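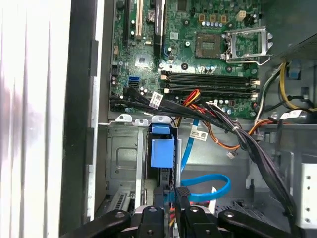 Bench 5: board in open chassis, processor socket empty, retention bracket raised.

Fesgate Repair Workshop
Bench and Electrical Safety Checklist, with inspector's comments
May 2025

Floor area: main workshop, parts store, back corridor
Items marked: OK / FIX / NOT SHOWN
NOT SHOWN means I was told it was done and saw nothing that proves it. Please don't argue these over to OK by email. Send the record.

1. Exits and walkways

1.1 Main exit clear and opens from inside without a key - OK
1.2 Rear exit clear - FIX
A stack of flattened cartons stood against the hinge side. The door opens, but only to the width of one person walking sideways. I was told the cartons go out every evening. The bottom ones had dust on them.
1.3 Exit signs lit - OK
1.4 Corridor lighting works - OK
One tube flickers. It still counts as working.
1.5 Walkway between benches at marked width - FIX
The floor tape is right. The stools are on the wrong side of it.

2. Fire

2.1 Extinguishers in place, correct type for electrical fires - OK
2.2 Extinguisher service tags in date - FIX
The unit by the parts store has a tag I can't read. An unreadable tag is an out-of-date tag as far as I'm concerned.
2.3 Smoke detectors tested - NOT SHOWN
The log has the same initials in the same pen all the way down the page. Maybe someone is very regular. I would like to see the test done next visit.
2.4 Battery storage bin, lidded, away from exits - FIX
Lid present, on the shelf above the bin. Swollen laptop batteries were mixed with ordinary ones. Separate them today, before any of the paperwork items.
2.5 Staff know the assembly point - OK
Two different answers at first, then agreement. I'm passing it with some doubt.

3. Mains power

3.1 Bench outlets on residual current protection - OK
3.2 Protection devices trip when tested - OK
Tested by me at every bench.
3.3 No extension cord plugged into another extension cord - FIX
Found behind the bench nearest the window. The same item was on the last list and was reported closed.
3.4 Cords free of cuts, tape and crushed sections - FIX
Tape on a cord isn't a repair. Throw the cord away.
3.5 Portable equipment labeled and listed - NOT SHOWN
The register runs to 117 items. I picked five at random and could find four. The missing one is a heat gun that "might be at Jedereck." If it is at Jedereck, put it on the Jedereck list.
3.6 Emergency cutoff marked and reachable - OK
It has a coat hook next to it. There was no coat on it when I looked. Move the hook.

4. Work on open machines

4.1 Power cord removed before the cover comes off - OK
Seen done properly at every bench in use. Asked why, people gave sensible answers.
4.2 Power supplies are not opened on site - NOT SHOWN
The written rule is clear. There was also a power supply with no screws in its case on the parts shelf. The explanation was that it arrived that way. Tag incoming units so that this can be checked.
4.3 Wrist straps worn and tested - NOT SHOWN
Straps are at the benches. The tester is in a drawer, in its original bag. I don't see how the daily test sheet was filled in.
4.4 Empty sockets covered when a job is left overnight - FIX
There is no supply of covers, so the answer "we always do" doesn't carry much weight. This is more about damaged goods than hurt people, but it's on your own procedure.
4.5 Sharp case edges: gloves available - OK
Available in one size.
4.6 Screws and small parts kept in trays - OK

5. Soldering and fumes

5.1 Iron stands stable and in use - OK
5.2 Extraction running while soldering - FIX
The fan runs. Held at the nozzle, a strip of tissue barely moved. The filter change sticker says July, with no year, and I'm not going to guess in your favor.
5.3 Safety data sheets for flux and cleaners - OK
The binder is complete and somebody has clearly looked after it.
5.4 Hand washing before eating - NOT SHOWN
Can't be checked in one visit. There was a mug on the solder bench.

6. Lifting and storage

6.1 Heavy items below shoulder height - FIX
Two old laser printers on the top shelf. The Nägeli shelving has a load plate, but it faces the wall.
6.2 Shelving fixed to wall - OK
6.3 Step stool in good condition - OK
6.4 Monitors stored upright with padding - OK

7. First aid and records

7.1 Kit stocked - FIX
Burn dressings out of date. Plenty of bandages.
7.2 Eyewash in date - OK
7.3 Accident book in use - NOT SHOWN
There are no entries at all. The workshop logged 1,278 jobs over the same period, with hot irons and cut metal, and I find it hard to believe that nobody so much as nicked a finger. Small injuries go in the book too.
7.4 New staff safety briefing signed - OK

Follow-up

Items 1.2, 2.4 and 3.3 are to be fixed first. Everything else marked FIX is due within 30 days.
For NOT SHOWN items, send copies of the records to the Kendis office. Photos of a tidy bench are nice but don't replace a test sheet.
Item 3.3 will be checked again without notice - please don't just move the cord to another bench.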